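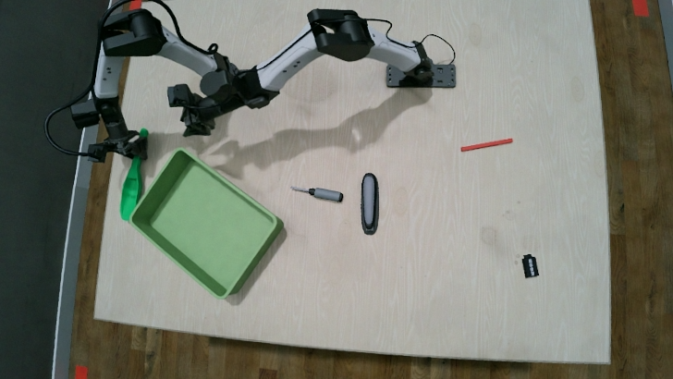 Mernberg, April 28, 2021

Minutes of the demonstrations catch-up, Unovora project

I took the notes again, so shout if I've got something wrong and I'll fix it before they go round to the Latuheru lot.

We started late because the call kept dropping. Notes from last time were agreed, apart from the bit about the tray, which I'd written up as "done" when it was only half talked through. Sorry! It's back on the list below.

1. Where we are with the count

We've got 342 demonstrations of the tidy-up task in simulation, all driven by hand, and 118 of those have been checked and labelled. The rest are sitting in the queue. I said I'd happily do a batch if somebody else takes the screwdriver ones, as I've looked at that little grey handle quite enough. No takers yet, so it stays open.

The target for September is still 452 checked. A couple of us thought that was a bit cheeky given how slow labelling is, but we left it alone for now.

2. The scoop

Most of the meeting went on this. We all agree the green scoop into the green tray is the one to get right first, and we all pick it up differently! I go for the handle near the tip, others go in by the bowl, and when we mix the two the learner seems to dither somewhere in between. We went back and forth (I'll spare you the full half hour) and settled on handle grasps only for the next batch. Bowl grasps get kept in a separate folder and we'll try mixing them in later.
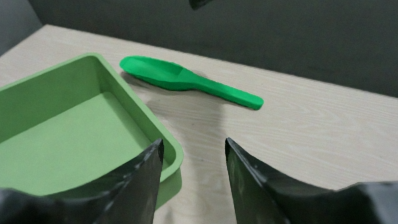
Gripper view, with the scoop beside the tray.

There was a worry that the two greens are too close and the learner will muddle them. I think they look different enough, the scoop being a good deal brighter, but it's a fair point and we'll try a run with the tray in another colour.

3. Tray position

Right, properly this time. The tray can be turned to any angle but stays on the left side of the table. Loose items can go anywhere both arms can get to. Please don't reset everything to the same spot between takes, it's tempting and I've done it myself.

4. Failed takes

Cliltunia want them kept. I'd been binning mine, oops. From now on a dropped item is saved and tagged "drop", and you carry on and finish the take if you can. If an arm hits the table, stop and start again.

5. Storage

Up to 179 takes fit on the shared drive before it starts grumbling. Old ones need moving across to the archive, and I'll do that tonight.

To do
Me: archive, and rename my odd folders
Labelling pair: finish the queue, oldest first
Whoever has the scene files: tray in a new colour
All: handle grasps only

Any other business: the headset strap is still broken. New one on order.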